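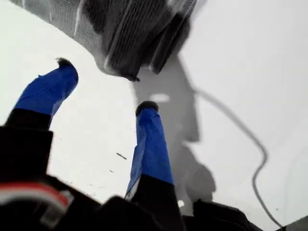
Issue 16

Gripper house rules: the questions I keep getting

Do I have to tape the fingers?
If you're handling fabric at the Plalham shop, yes. Any color is fine, I just happen to buy blue. Wrap from the bottom up, keep it flat, and stop short of the fingertip pad so the pad does the touching.

When do I change the tape?
Once an edge lifts enough to catch a fingernail. Creases on their own don't bother me much (I've run creased tape for weeks!), but a lifted edge can snag mesh, and then you're picking threads out of a joint all afternoon.

Can I reach in while it's paused?
No. Paused still means powered. Hit the stop, wait for the light, then reach. Our Katar cell has a 30-second wait built in and I know it feels like forever — please leave it alone anyway.

What about cables on the table?
Route them along the side and clip them down. A cable that wanders into the pick area will get picked sooner or later, and I've got the repair bill to show for it.

Do you wipe the table between runs?
I do, every time, with a dry cloth. Lint and little bits of junk on a white surface can confuse the vision software, and they stick to fuzzy pads like you wouldn't believe.

How often should pads be swapped?
We log cycles on the Morrison sheet. My last pair went 3,847 before I got fed up with dropped picks, and the pair before that only made it to 486, so go by how they grip and write down the number when you swap.

Does the Clusotov checklist replace these rules?
Nope, use both. The checklist covers startup and shutdown, and this page covers the stuff in between. I'll be updating the two together in November, so send me your gripes before then.

Last updated August 31, 2026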